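Equipment Review
Two-Finger Parallel-Link Gripper for Household Handling: What to Budget For
Eirlys Gwynne
Oct 3, 2018

Small labs and contract shops tend to price a gripper by the figure at the top of the quote. For household handling work, that figure is a poor guide. This review covers the purchase of one linkage-type two-finger gripper for a mobile arm, the extra items it required, and its suitability for shelf and bathroom tasks. The unit was bought through Prarnidik, the reseller, on a standard purchase order. No discount or loan was involved.

Specification and fit

The gripper is a self-contained unit with a boxy housing and two fingers on paired metal links. The linkage keeps the finger faces parallel through the stroke, so a cylindrical object is clamped along its side and does not get pushed out at the tip. Maximum opening as quoted was 80 mm. We measured slightly less with the soft pads fitted. Buyers should measure their largest object first and add the pad thickness on both sides.

Mounting went through an adapter plate from Probert. The plate is a separate line item and was missing from our first quote. It arrived with the correct bolt circle but with screws one size too long, and these were replaced from stock. Anyone ordering for an arm with an unusual wrist flange should ask for the drawing before paying.

Costs beyond the unit

The following were charged to the same project code:

Adapter plate, one, $316
Spare finger pads, two sets, $80
Wrist camera bracket and cable, $400
Installation and setup, 40 hours of staff time

The labor line is the largest by a wide margin at any realistic hourly rate. Most of it went to cable routing and to tuning grip force. The vendor's default force setting dented thin plastic bottles. Lowering it fixed that and caused slips on anything with a glossy coating, and the final values had to be set per object class. The control software, Stenine, stores these as named profiles. The profile editor is adequate. It has no undo, and a profile saved under an existing name overwrites it without a prompt.

Spare pads should be ordered with the unit. Ours showed edge wear in August, and reordering alone meant paying shipping a second time on a small item.

Performance in use

Test objects were ordinary toiletries and kitchen items, handled in a furnished mock apartment at the Illinwood site. Boxes, jars and tubes with a stiff wall were picked without special tuning. Soft tubes were poor. Flat items lying on a shelf could not be picked at all with the standard pads, and a thin-edge pad is available at extra cost.

Short bottles are the case most buyers will ask about. The fingers have to come low enough to hold the body and leave the cap free, and the housing has to stay clear of any ledge or tap below.
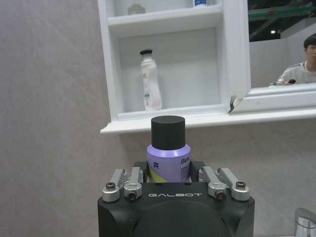 Page 27

A small purple bottle held upright between the fingers leaves its tall black cap fully exposed, which is the arrangement wanted for a later cap-removal step. The knuckle screws on the links can be reached from the front. We check them with a hex key at the start of each week. The width of the housing matters more than the data sheet suggests. With a faucet on one side and the lower ledge of a wall cabinet behind, the approach path has to be planned around the body of the gripper as well as the fingertips. In a narrow vanity this will rule out some approach angles, and a slimmer unit may be worth the added price.

Mirrored cabinet doors are a separate planning item. Reflections of people and lights produced false detections in our vision software until the mirror region was masked. Allow time for this in any bathroom work. It is a software cost and will not appear on a gripper quote.

Service and documentation

The printed manual covers wiring and safety stops properly. The section on force calibration is one page and refers to a table that is missing. Prarnidik sent the table by email two days after we asked. Warranty terms exclude finger pads and any damage from liquids, so work near a running tap is at the buyer's risk. We fitted a simple sleeve over the cable entry. It has to be taken off to reach the connector.

Recommendation

Suitable for stiff containers within the stated opening, on open shelves and in cabinets with reasonable clearance. Not recommended as the only end effector where soft tubes or flat packs make up much of the work. Request the adapter, pads and bracket on the first quote, and enter setup labor as its own line.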